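Section 7. Oiling and Curing a Wooden Tabletop

September 23, 2023
By Gerrit Mahlangu

This section covers the first finish on a new Uvbridge table and the yearly recoat after that. It applies to all solid wood tops in the range. It does not apply to painted tops or to the Mwakyusa bench, which leaves the workshop with a hard varnish and must not be oiled.

Before you start

You will need the oil supplied in the box (one 200 ml can of Grollix Clear), a sanding block, one sheet of medium paper and one of fine, three or four lint-free cotton cloths, and a pair of thin gloves. A vacuum with a brush head is useful but a soft hand brush will do.

The room should be dry and at normal living temperature. Bring the oil in the night before if it has been kept in a garage or shed. Cold oil goes on thick and dries with a sticky film.

Remove the protective card from the corners and keep it. You will want it again if the table is moved.

CAUTION: Cloths soaked in oil can heat up and catch fire on their own. Lay used cloths flat outdoors to dry, or put them in a metal can filled with water and close the lid. Do not leave them in a heap or drop them in a kitchen bin.

Preparing the surface

1. Wipe the top with a barely damp cloth and let it dry for an hour. This raises the loose fibers so they can be sanded off.

2. Sand with the medium paper, always along the grain. Use long, even strokes and light pressure. Do not work at one spot to remove a mark, or you will leave a hollow that shows once the oil is on.

3. Repeat with the fine paper. Ease the edges with two or three light passes, but keep the corners as they are.

4. Vacuum or brush off the dust, then wipe with a dry cloth. Check the top from a low angle with a lamp at the far end. Scratches running across the grain will show up clearly and should be sanded out now.

NOTE: Do not use steel wool. Small pieces break off in the pores and can leave black spots later.

Grain and color
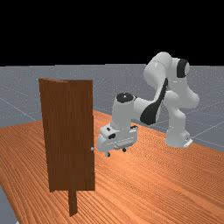 Wooden tabletop with pronounced grain

Wood grain with long, slightly wavy streaks does not take a finish evenly across its whole width. Lighter and darker areas are normal in a natural top and will stay after oiling, usually with a little more contrast. Do not try to even them out with extra coats. If you want to see the color first, put a few drops on the underside and leave it overnight.

Applying the oil

5. Stir the can slowly with a flat stick. Do not shake it, as this traps air.

6. Pour a small pool in the middle of the top and spread it with a folded cloth, working along the grain toward each end. The surface should look wet all over but there should be no puddles.

7. Wait 9 minutes. If dull patches appear, add a little oil to those places only.

8. Wipe off everything that has not soaked in, using a clean cloth. Turn the cloth often. The top should feel almost dry to the hand when you have finished – if it feels tacky, keep wiping.

9. Coat the underside in the same way. A top that is oiled on one face only can cup as the seasons change.

10. Leave overnight, rub down lightly with the used fine paper, and apply a second coat. Two coats are enough for most rooms. Add a third at the end grain, which drinks more than the rest.

Curing

The top can be touched the next day but is not fully hard for a week. During this time do not put a cloth, mat or vase on it, and wipe up spills right away. Light objects can be placed on it after the second day if they are lifted and not slid.

Yearly recoat

Wash the top with the Zarkara soap or any mild soap without bleach, let it dry for a full day, and repeat steps 5 to 8 once. Sanding is only needed where the surface feels rough. If water no longer beads on the surface, recoat sooner.

Order replacement oil under part number 245.

Last updated: September 2023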